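News > Business > Equipment and Budgets

Whitfield puts off vote on sorting arms

WHITFIELD, Saturday, October 19, 2024. The Whitfield school district will wait until at least next month to decide whether to buy two robot arms from Mellisus for its supply warehouse, after board members questioned what the quoted price leaves out.

The warehouse fills 978 classroom orders in a normal August, mostly markers, balls and other small items. Mellisus says its arms can take over the picking. Its case rests on a tabletop trial of 554 picks, with a work area divided up by blue painter's tape.
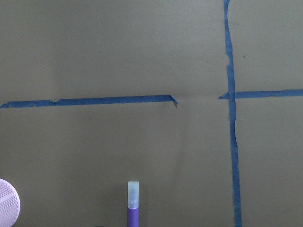
The company counted 101 of those picks as failures, then left them out of the hourly rate in its sales packet. The district's budget office put them back in and got a payback period almost twice as long.

Service is another gap. The quote covers the first year only, and replacement grippers are priced separately. Buria, a smaller district that signed a similar deal, has logged 271 hours of downtime and still pays its seasonal packers.

A rival bid from Clotetari is cheaper but includes no trial results at all. The board has asked both companies for a full five-year cost, including training and floor work, before it takes up the matter again.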